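Como limpar um telefone fixo de mesa sem estragar o visor nem as teclas

Casa e arrumação — atualizado em setembro

Um telefone com fio acumula sujidade em sítios que quase não se veem: a junta entre o auscultador e o descanso, os intervalos das teclas, o interior das espirais do cabo. Passar um pano seco por cima tira o pó e deixa o resto. O método abaixo demora 26 minutos, contando com a secagem, e serve para qualquer aparelho de plástico brilhante com teclado de botões.

Do que precisa

Um pano de microfibra que não largue pelo
Um segundo pano, velho, para a primeira passagem
Cotonetes
Um pincel macio e seco
200 ml de água morna
Duas gotas de detergente da loiça neutro
Álcool isopropílico, só para as teclas e o bocal

Não use limpa-vidros no visor. Também não use acetona nem produtos com abrasivo, que deixam o plástico baço.

Antes de começar

Desligue o cabo da linha e, se o aparelho tiver transformador, tire-o da tomada. Se tiver pilhas de reserva, retire-as e veja se há pó branco nos contactos. Em muitos modelos a memória dos números aguenta pouco tempo sem alimentação, por isso convém copiar a lista para um papel.

Escolha uma mesa firme e com boa luz. Uma tampa de madeira maciça serve, desde que não ponha o frasco do álcool em cima do verniz. Deixe o pano à mão.

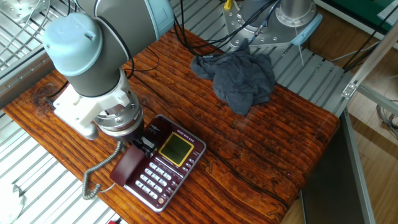
O auscultador limpa-se à parte. Pegue nele por uma das pontas, levante-o a direito e pouse-o ao lado da base, sem esticar o cabo. Se o cabo tiver fichas nas duas extremidades, pode soltá-lo carregando na patilha de plástico. Se a patilha estiver partida, deixe-o ligado e trabalhe assim.

Passo 1. Tirar o pó

Passe o pincel seco pelas teclas, de cima para baixo, e depois pelas ranhuras do altifalante. Incline a base para a frente enquanto o faz. Não sopre com ar comprimido para dentro das ranhuras, porque o pó entra e fica lá.

Passo 2. A base e o auscultador

Molhe o pano velho na água com detergente e torça-o bem. Limpe a caixa, o rebordo e a zona do descanso, onde se junta gordura das mãos. Faça o mesmo no auscultador. No bocal e na parte do ouvido use um cotonete com álcool, quase seco, e não insista nos furos.

Passo 3. Teclas e visor

Com o auscultador fora do descanso chega-se melhor aos cantos da base. Comece pelas teclas, fila a fila, com um cotonete novo sempre que o anterior ficar cinzento. Nos modelos de teclas claras, como o bordeaux de teclas brancas e rebordo prateado deitado na diagonal sobre a madeira, qualquer resto de sujidade nota-se logo. O visor limpa-se só com a microfibra, apenas húmida, em passagens leves.
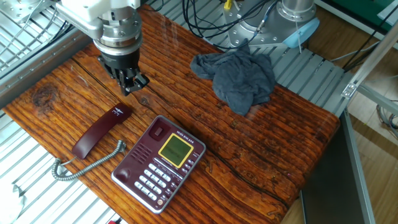

O cabo em espiral é a parte mais demorada. Segure uma ponta, estique um palmo de cada vez e passe o pano húmido ao longo desse troço, rodando-o entre os dedos. Num cabo cinzento como este, que desce pela borda da mesa antes de voltar à base, a sujidade confunde-se com a cor e vale a pena olhar de perto. Se estiver torcido, segure a base e deixe o auscultador pendurado até parar de rodar. Para manchas antigas, repita com um pouco de álcool e seque de imediato.

Passo 4. Secar e montar

Seque tudo com a microfibra e espere dez minutos com o auscultador fora do descanso. Ligue primeiro o cabo em espiral, depois a linha, e confirme se há sinal de marcar. Carregue em todas as teclas, uma por uma. Se alguma ficar presa, volte a passar o cotonete à volta dela.

Produtos

Para o rebordo prateado usamos o creme Zarkmont, em muito pouca quantidade — uma gota chega para o contorno inteiro. Os panos são os Plakutach, que se lavam na máquina sem amaciador. Quem já tiver outra marca de microfibra não precisa de comprar estes.

Com uso diário, repita a limpeza das teclas e do bocal uma vez por mês. O cabo pode esperar mais tempo.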